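Fasico Collet Zip-Side Fitted Sheet Set

Item 552 – Bedding – Fitted sheets and sheet sets

Overview

The Collet is a two-part fitted sheet system. A fixed base wraps the mattress and stays on it between washes. A flat top panel attaches to the base with a continuous zipper and is the only part removed for routine laundering. Changing the bed does not require lifting the mattress corners once the base has been installed.

The system is intended for bunk beds, loft beds, beds placed against a wall, and any bed where reaching the far corners is difficult. It is not a mattress protector. Neither part is waterproof, and a separate protector can be fitted under the base if one is needed.

What is in the set

One base with elastic hem
Two top panels, same color
One pillowcase (twin and twin XL) or two pillowcases (full and queen)
One spare zipper pull

Specifications

Fabric, top panel: 100% cotton percale
Fabric, base: cotton and polyester blend
Zipper: nylon coil, three sides, with fabric guard
Maximum mattress depth: 19 inches
Sizes: twin, twin XL, full, queen
Colors: white, oat, slate
Care, top panel: machine wash warm, tumble dry low
Care, base: machine wash cold, line dry or tumble dry low

Zipper

The coil runs along the foot and both long sides. The head end of the panel is held by a folded pocket, so there is no hardware near the pillow. The fabric guard covers the teeth on the sleeping side. Fasico rates the coil for 3,000 open and close cycles, measured on a flat fixture with the panel under light tension. Life will be shorter if the zipper is forced around a corner while the panel is twisted.

The pull is replaceable. Part 823 fits all sizes and all colors.

First installation

1. Wash the base and both panels separately before use. The percale shrinks slightly in the first wash and the panels are cut oversize to allow for it.
2. Lift one corner of the mattress at a time and seat the elastic hem fully underneath. The size label goes at the foot, on the left.
3. Check that the zipper track sits level with the top edge of the mattress on all three sides.
4. Slide the head end of the panel into the pocket.
5. Start the zipper at the head on the right side, follow it down and across the foot, and finish at the head on the left.

Changing the panel

Unzip, pull the panel out of the pocket, and fit the second one starting from step 4. Close the zipper before washing. An open coil can snag percale in the drum, and snags are not covered under warranty.

Compatibility

Collet panels do not fit the earlier Rolaton base, which used a two-sided track. Rolaton replacement panels are still sold under their own listing. Adjustable bed frames can be used with the Collet – leave the zipper open a few inches at the foot before raising the head section.
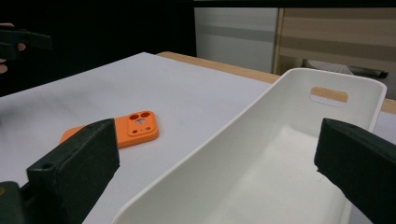 White plastic tray on a white tabletop.

Shipping and returns

Sets ship folded in a cotton bag from the Wetum warehouse. Orders placed before noon on Friday leave the same day. Unwashed sets in original packaging can be returned for a full refund. Washed sets can be exchanged for a defect in the zipper or the elastic only.

The queen size in slate is out of stock until October. Twin and full in slate are available now.

Questions about fit, including mattresses with a topper, go to Duván Ríos in product support. Include the measured depth with the topper in place.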